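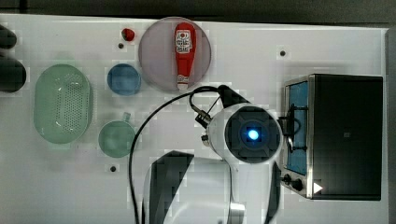 The bench from overhead, with the arm, the toaster oven and the kitchen items.

Progress report, kitchen bench safety and working rules
24th December

Hi all,

You asked for a short one before the break and I'm afraid it got longer as I wrote. The Lunari money was for getting our bench rules out of people's heads and onto paper, so that's mostly what I'll cover, and I'll put the spending bit at the end.

First the good news. The rule book for the kitchen bench exists! It runs to nine pages, it's been read by everyone who works with the arm, and we've been running under it since July. Before that we had a laminated card on the wall and a lot of "ask whoever set it up", and I don't think any of us could have told you what the speed limit was when a person had a hand over the table.

I started from the risk assessment, as your reviewer suggested. I'd been treating the arm as the hazard and everything on the table as props. Once I sat down and went through it properly (two long afternoons, plenty of coffee), most of the entries were about what the arm might be doing at the time – squeezing something, dragging a cable, pushing against an oven door. The arm's own force limits don't tell you much about a ketchup bottle. So the assessment is now done per task. If somebody changes the task, they redo the sheet. People grumbled about that for a couple of weeks and then got quick at it.

The rules that have made the most difference day to day:

Nobody reaches over the table while the arm is enabled. Paused doesn't count as disabled. To swap a bowl or straighten a plate you disable first, say so out loud, and then reach in.

The toaster oven stays unplugged for any work on the door. We only need the door to open and close for now, and I'd like a separate sign-off before we go anywhere near heat. That's written in as its own section, which is blank apart from the heading and a line saying who has to approve it.

Plastic stays on the far side of the arm from the oven. The colander, cup and bowl all live to the left, and they go back there between runs.

Cables get checked at the start of each session. The thin black one at the wrist needs enough slack for the joint to turn, and slack is exactly what catches on things. The check is to move the wrist slowly through its range by hand control and watch the loop the whole way. It's dull and I've been caught skipping it once, so it's now on the tick sheet with initials.

No glass and no real food on the bench. Anything that can break or spill needs its own task sheet.

We logged eight near misses between July and now. I know that number looks worse than the last report, but last time we weren't writing them down! Most were cable snags or something pushed off the table, and in two of them a person's hand was over the table when it shouldn't have been. Both of those came before the "say it out loud" rule went in. I'd rather you saw the full log than my summary, so it's in the shared folder.

Things that are behind. The Fludodmont team were going to try our rules on their own bench and send back comments, and that hasn't happened yet. They've had a move to deal with and I haven't pushed. I'd really like someone outside our room to try following the document cold, as I'm sure there are steps that only make sense to us. I've also not finished matching our sheets to the Jarker checklist. The stopping and guarding parts line up fine. Their section on training records asks for more than we keep, and I need to decide whether we start keeping it or write down why we don't.

On the Chiang template – thank you for sending it. I've used the layout for the task sheets and dropped the scoring. We found people argued over whether something was a two or a three and stopped talking about what to do about it. If you need scores for your own files I can add a column, just let me know.

Spending is on plan. The overhead camera mount came in under what I'd guessed, and I've put the difference toward a second stop button so there's one within reach from either side of the bench. I haven't fitted it yet, that's first thing after the break.

Next quarter I'd like to get the outside trial done, settle the training records question and bring you a draft of the heat section. I'd be glad of a call before I start on that last one, as I'm not sure how far you want us to go with it under this grant.

Have a good holiday, and thanks again for your patience with the July paperwork.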